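Who Feeds the Arm? Automation on a Computer Repair Bench
Student project report by Gleice Bragança and Éabha Ní Bhriain

1. What we wanted to know

Plellis takes in old office desktops, strips them for parts or repairs them, and sells them on. Last fall it set up a robot arm on one bench under a program called Jindoso. The program's one-page summary says the arm will "free technicians from repetitive tasks." We wanted to know which tasks, which technicians, and what they were freed to do.

We visited the bench over 10 weeks and interviewed 13 people: bench technicians, two shift leads, the person who does the parts orders, and the engineer who looks after the arm. We also got the job log for the period, which lists 974 machines across all benches. We asked for the business case and were told it was being updated.

2. The bench

A technician at a regular bench opens a case, takes out what is worth keeping, checks it and writes up the result. On the Jindoso bench the case is laid on its side and the arm works from above, directly over the motherboard. Parts handling is supposed to go through a fixture plate next to the case. 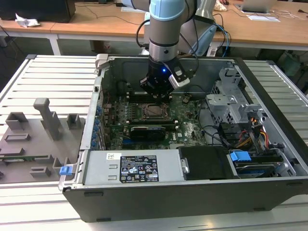 Figure 1. The arm over an open Dell desktop, with the gray fixture plate beside the case.

The fixture plate matters more than we expected. It is 3D-printed, with posts, blocks and slots of different heights. According to the technicians it has been reprinted several times, and two of them told us they spent whole afternoons on it. None of that time shows up in the job log, where hours are only booked against a machine's serial number. So when the summary says the bench needs less labor per machine, we don't think it can know that.

3. Small parts, tight spaces

People who have never opened a desktop tend to assume this is easy work for a robot. The processor sits in a metal bracket with a lever, close to the memory slots, and there are cables along the edges of the case that don't lie the same way twice.
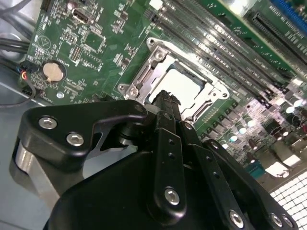

Page last changed: March, second draft, sections 3 to 5 reworked

One technician described removing a processor as "mostly in the thumb." You feel the lever let go before you see it. He did not think this made him irreplaceable, and he was a bit annoyed when we suggested it. His complaint was that he had been asked to explain the feel of the job in meetings, for no extra pay, and that afterward his explanations turned up in a slide deck without his name.

The engineer's view was different. She said the arm doesn't get a sore wrist at 3 p.m. and that two people on the floor already wear braces. We take that seriously. But neither of those two had been moved to the Jindoso bench, and neither had been given fewer machines to do.

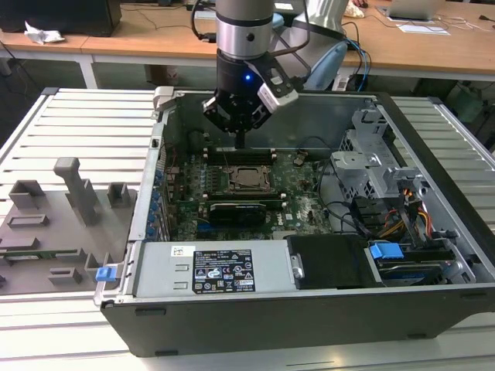
Sarnska, March

We spent our last visits here at the shop, sitting with the technicians who share the Jindoso bench. What they do there is mostly set up cases, watch, step in and set up again. Three of them used the word "babysitting" without being prompted. One liked it, because she could finally read the service notes properly. The others said the day felt longer. A shift lead told us that watching counts as light duty, and that he had been asked whether light duty should be paid at the lower grade. He didn't say who asked.

We also noticed that models are picked for the bench. Of the 974 machines in the log, 31 went through it, and every one was a small business desktop of a kind the shop sees a lot. Rusty cases, glued drives and home-built machines all went to the other benches. That makes the average job at a regular bench harder than it was, while the target per shift there has stayed the same. Nobody at Plellis disputed this when we brought it up, but it isn't mentioned in the summary either.

4. What we can't say

We can't say whether the arm is faster. The log has no separate field for times when a person stepped in, so a job finished by hand looks the same as one finished by the arm. We suggested adding a checkbox. We also can't say much about jobs lost. One temp contract was not renewed during the project, and we heard two different reasons for it. 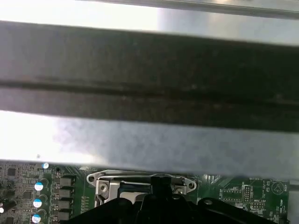

Work and Technology Studies, Bilgin College

5. What we would ask for

Book the fixture and setup time to the Jindoso bench, where it belongs. Record every time a technician steps in. Lower the shift target on the regular benches for as long as they get the hard cases. Settle the pay grade for watching in writing before a second arm is ordered. And offer the bench first to the people with bad wrists, if wrists are going to be used as an argument for it.

Plellis has read sections 1 to 4. The shift leads sent corrections, which we made. We are still waiting for the business case.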